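3. Checking a store before you pay

I do this part every time, even when the price looks great (especially then!). Open Netuto, paste the store's web address into the search bar and wait for the report. I leave it on the "strict" setting. 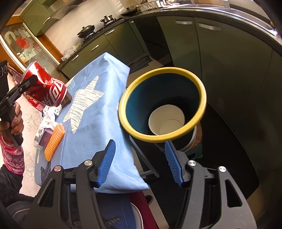
A white paper cup inside a larger one with a yellow rim.

4. Read the warnings first. If you get 2 or more, stop and close the tab.

Note: a brand new store may show no reviews at all, so look up its phone number too. 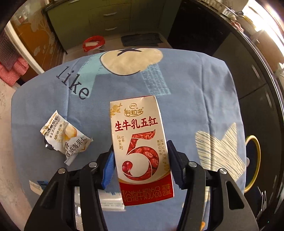
5. Still happy? Pay by card, never by wire transfer. Wayne Rowbotham lost $2,000 that way, and I still hear it every March.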